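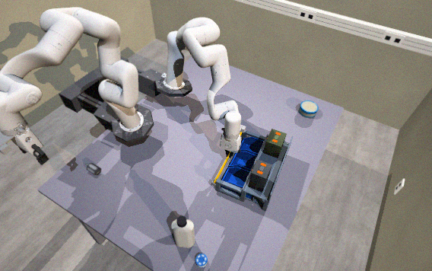
Two white robot arms and an open organizer on a pale table. Computer rendering.

About Drevolel

We are a small human rights group in Tirnville. We work on statelessness. People with no citizenship anywhere, or people who have one on paper and can't get anybody to honor it. Birth certificates refused, ID cards taken back at a counter and never returned, kids who can't sit a school exam without a number they were never given.

Started as a letter-writing desk. Someone needed a form filled in, then their cousin did, then the whole street. Most of what we do still looks like that.

What we do

Casework first. We help people collect papers, find witnesses to a birth, get old parish or clinic records copied, and file. If the registry says no we appeal. If the appeal goes nowhere we look at the court, and after that at the international complaint bodies. That last step is slow and we tell people so at the first meeting. Right now there are 187 open files. Some are whole families under one file, so don't read it as 187 people.

Then reporting. When the same refusal comes back again and again from the same office, we write it up. Our submissions go to UN treaty bodies and to the national ombudsman. We ask for plain things: register every child at birth, stop canceling papers without written notice, give a right of appeal that a person without papers can in fact use. (Most appeal forms ask for an ID number. Yes, on that form.)

And detention visits. Stateless people get locked up pending removal to a country that says it has never heard of them. Months, sometimes a lot longer. We go in, take statements, keep track of the review dates and turn up when a hearing is called. Not every center lets us in. We publish which ones refuse.

The Klinhom project

Our biggest piece of work at the moment. Klinhom is the hill district east of town where a whole set of registry books went missing during the boundary change, and everyone entered in them was later treated as a foreigner. The goverment position is that the books never existed. We have copies of 100 pages so far, from families who kept their own extracts in tins and drawers and behind picture frames.

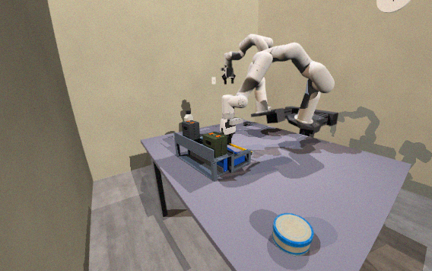 Those pages are being matched against school lists and vaccination cards, name by name. Spellings are a mess -- three alphabets, clerks who guessed. A match isn't proof by itself but two or three together have been enough for the district court before. A full report is due to go out with the next submission. Draft summary on request, the full draft stays in the office until the families named in it have read their own parts.

Who we are, how we run

A staff of 20, the larger part of them caseworkers and paralegals. 2 offices: the main one in Tirnville and a smaller one in Jasach, near the border crossing, which opened last September and is still short of shelves. Interpreters are paid, always. Several of our caseworkers were stateless themselves when they first came to us.

Money comes from membership dues, private foundations and small donations. We don't take funds from any government or party whose conduct we report on. Accounts are posted every year on the Reports page, along with the auditor's letter. If a donor wants a say in what we publish we give the money back. Has happened.

What we stand on

The 1954 and 1961 statelessness conventions, the Convention on the Rights of the Child, the Universal Declaration. Article 15, everyone has the right to a nationality. Short sentence, we quote it a lot.

We take no side in elections. We do critcize laws, by name and number, and the offices that apply them.
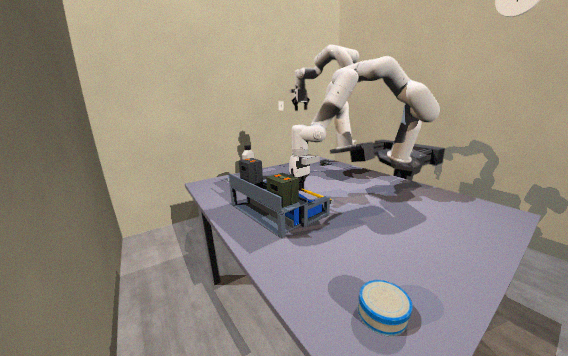 Do I need any papers to open a case with you?

None at all. Come with what you have, or with nothing, and a caseworker will go through your family history with you and start a list of places to look. First meeting is free and so is everything after it.

Confidentiality

Nothing you tell us goes to the registry, the police or a landlord without your written consent. You can take the consent back at any point. Case files are kept locked, and names in published reports are changed unless the person asks for their own to be used.

Getting in touch

Walk in at either office, mornings are best. Jasach closes early when the crossing does. Press and other groups please write to the Tirnville office first -- we answer, but detention cases go ahead of everything else in the queue.

Page updated October 13, 2025. Staff list and Klinhom timeline to be added.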